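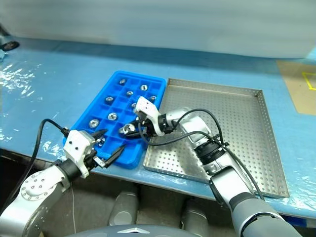
Sorting tray with small metal parts, and a perforated steel tray beside it.

Week 7 - Author bios and what they sell

Publishers say a warm bio moves books. Maybe. The Dandimar handout rests on 17 romance writers and never says how sales were tracked, so treat it with care.

Read the Gebreyes bio twice. Cross out any line that would fit another writer. Most of it goes - the "lifelong love of words" goes first.

For next class: write 2 bios of yourself, one plain and one gushing. Bring both on paper. I doubt readers will prefer the one you expect.

Grarkard Writing Program, Room 732 | Contact | Back to top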